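Table-clearing work at Cledbridge: frequently asked questions

Last updated 29 Jun 2019

What is changing at the Cledbridge site?

Clearing and sorting of small items on shared tables is being moved in stages to the Wiltira system. The first stage covers the break area and the first-aid shelf. Cooking, floor care and restroom service are outside the scope.

Which tasks are in the first stage?

Picking up light litter, returning boxed items to their place, and moving empty packaging to the recycling point. Operators work with hand-held grippers at this stage. Unattended operation is not planned before April.
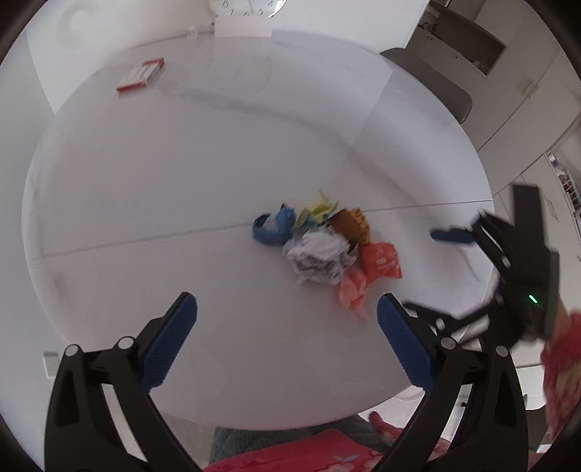

Crumpled wrappers and paper on a round table, with grippers open at the work position.

Why start with litter?

Crumpled film and paper have no fixed shape, so a grip that holds one piece may slip on the next. Flat cartons are easier to hold but can be crushed. Both kinds of item are needed before the grip settings can be fixed.

Will anyone lose their job?

No positions are being removed in the first stage. Staff on the cleaning rota keep their contracted hours. Time released from table clearing goes to stock checks and supply orders, which are currently done as overtime. Any later change to job descriptions will be sent to staff in writing 40 days before it takes effect.

Do I have to work as an operator?

No. The role is voluntary and is open to anyone who has completed the Obura training module. The module has 11 units and is taken during paid hours. Operators who want to stop can return to their previous duties at the end of the current shift.

How long is an operator session?

The limit is 15 minutes of continuous gripping, followed by a change of task. Wrist strain is the main complaint logged so far. Report it on the usual form — do not wait for the end of the week.

How are medicine cartons handled?

Cartons are held by the long sides with the pads facing each other. Closing force is set to the lowest level that holds the box.

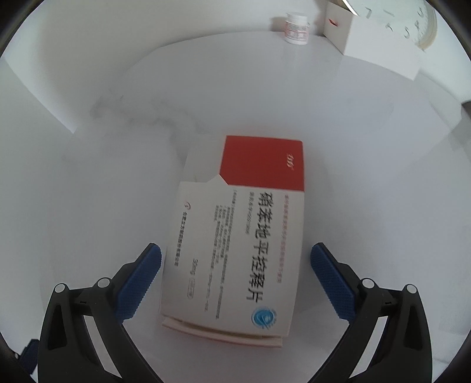

A carton with a torn flap goes in the review tray, whether or not anything is left inside. The operator does not open it, fold the flap back or decide if the contents can be used. That decision stays with the first-aid lead, as it did before.

Does the system read labels?

Not in the current version. Sorting is by shape and by the operator's choice. Label reading is listed as a later item in the Jikotby work plan and has no start date.

What is recorded during a session?

The table, the items, the gripper position and the opening of the fingers. Sleeves and hands may enter the view. Recordings are not used for performance reviews or timekeeping.

What should I do if an item is dropped?

Leave it where it landed, open the gripper fully and start the pick again. If the item is on the floor, end the session and pick it up by hand.

Who do I contact about a fault?

Call extension 2685 and give the table number and the color of the status light. Faulty grippers go back on the rack with a red tag — they are not to be adjusted on site.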